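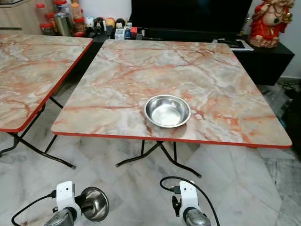
Head view, Nudorgate front room. Steel bowl on the main table, second table to the left, both grippers low in view.

Wednesday, June 12, 2024

Bowl handling, single item, no contents. Same task sheet as Monday with the reset step changed.

Target for the day was 77 runs and we logged all of them. Five were marked bad at the time: three for a missed rim grasp, two because the operator stopped early. The rest go to Sudier unreviewed until Kvam has its checking queue back. Running total for this task is still short of the 500 they asked for.

Notes on the grasp. The rim is the only sensible place to take the bowl. The inside wall throws a highlight that moves when the head moves, and the depth reading goes patchy there. Approaching from the near side at a shallow angle was steadier than from above. The table print may also be a nuisance for edge finding, as the veins are strong and run in all directions. Not tested. A plain cloth would settle it, but the task sheet says bare top.

Bigger subject is the work itself. In January this job was two people per station, one driving and one resetting the table between runs. Since the change to the Molville scheduler it is one person doing both, with the reset prompted on a timer. Output per shift is up. So is walking. Berwyn Rees kept a tally on his own station and asked that it go in the book: he gets up from the controls after every run, and the timer starts before he has sat down again.

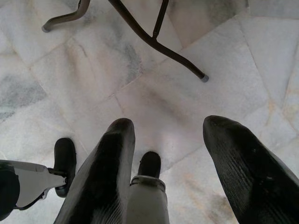
He also raised the floor clearance. When the base is turned with the arms low, the person resetting has to watch the wheels, the fingers and any furniture legs at once, and with one person on the job the only one watching is the one who was driving a moment ago. Agreed for now: arms up before any base move, base stopped before leaving the controls. Written on the station card.

Other points from the talk at the end of the shift:

Resetters who moved over to driving want the pay grade that goes with it. Not ours to decide, passed up to Sudier.

Driving for a full shift is harder on the wrists than resetting was. Swapping roles used to give a break from it. Suggest a change of task at midday, even if the scheduler counts it as idle.

Reset timer can be set per station. Try a longer one on Berwyn's and compare the bad run count.

To do: ask Kvam whether early stops count as bad runs or get dropped. Check the screws on both gripper brackets before start. Copy the station card to the other room.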